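About Rilero

Rilero helps people buy their first robot, and their second one too. We work with small care homes, hotels, test kitchens and college labs that know they want some automation but aren't sure what to ask for, what it will cost once it's through the door, or whether it will even fit past the fridge. We love this stuff. Give us a floor plan and a rough budget and we're happy for the afternoon!

We started as 2 people sharing a desk above a bike shop, writing equipment plans for friends who ran labs. Most of those early plans were spreadsheets, and a good many of them were wrong in the same way: the robot was priced down to the last bolt, and the room it had to work in got one line at the bottom. So we began building the rooms first. Every plan we write now comes with a simulated home or work area, laid out to match the job you have in mind, and we try the tasks there before anyone signs a purchase order.

Kundano is our standard home layout, the one most clients see on their first call. It has a kitchen with a long tiled island, plus living space, and we fill it with everyday things at the sizes you would really find them. A soup pot and a small jar standing close together tell you a lot about what kind of hand you need to pay for. So does a loaf of bread, if your shortlist includes grippers that only come in "firm" and "firmer." 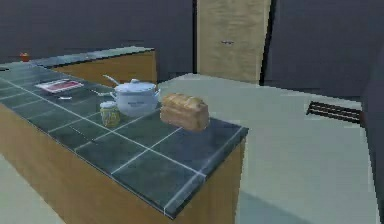

The kitchen island in Kundano, with the pot, jar and bread set out on the tiles.

From there we work outward to the parts of a budget that are easy to miss. How far does the arm have to reach across a counter? Does the base need to turn in a tight spot, or can you buy the cheaper one that can't? Will one camera do, or does the job need a second? We put each of these in the plan as its own line, with a low price and a high price, so you can move things around yourself and see what happens to the total.

We also spend a lot of time away from the kitchen. Clients tend to picture the robot at its main job and forget the trips in between, past partitions and around furniture, and those trips often decide which mobile base makes sense.

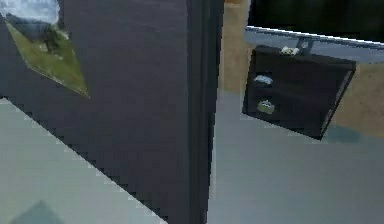 Walls matter in a plan because they limit what the machine can sense from any one spot, and better sensing costs money. Low furniture matters too. A robot that is great at counter height may need a lift column before it can work in a drawer, and a lift column is a big line to add after the order has gone in. We would much rather have that talk with you in the first week.

Our planning worksheet is called Bitine. It started life as our own checklist and grew. It covers the machine, spare parts, charging, floor space, staff training, service visits and the day you retire the thing, and you keep your copy when the project ends. A basic Bitine review is $500. A full plan with a simulated layout starts at $2000, and the price is agreed before we begin.

We don't sell robots and we don't take a cut from the companies that do. Sometimes the plan says to wait a year, or to rent, or to buy a good cart. We're fine with that, and we get pretty excited about a good cart.

Our office is on the ground floor of the Savchuk Building, with step-free access from the parking lot. Planning calls are free, and mornings before 11 a.m. are the easiest time to catch us. If your budget year starts in August, try to get in touch well ahead of it so there's time to build your layout and run the tasks you care about. Bring your measurements, your wish list and any quotes you already have, even the confusing ones.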